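3.2 Household surfaces and container sets

The second part of the study looked at tables that people cover with a blanket or cloth and then use for everyday storage. We visited 43 homes in the Haugen district in September and logged 78 covered surfaces. Most were low tables near a sofa, where the cloth had been put down to protect the top or to hide wear.

Containers were grouped by shape, by material where it could be judged by eye, and by resting position: upright, upside down or on one side. Position matters for the tidying task. A cylinder on its side can roll on a bare top, and folds in a cloth change where it comes to rest. We also noted the state of the cloth near the edge of the table, as residents tended to leave that part bunched up.

Figure 4 gives a typical mixed group on a plaid blanket, with a gray-green cylinder standing upside down and a white container and a kraft-paper bucket both lying on their sides. The printed paper cup at the far left is tipped over and was coded in the same class as the bucket – paper, open, not upright.

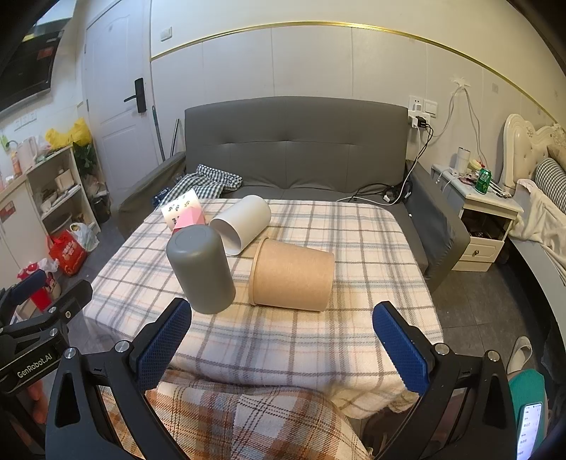 Figure 4. Containers on a blanket-covered table in front of a sofa.

3.3 Coding of resting position

Two coders worked separately through 2,165 entries using the Plarnik sheet. Three entries were dropped as duplicates, leaving 2,162 for analysis. Where the coders disagreed, the entry was discussed and given a single code. Most disagreements concerned short, wide containers – for these the sheet gives no clear rule on which face counts as the base.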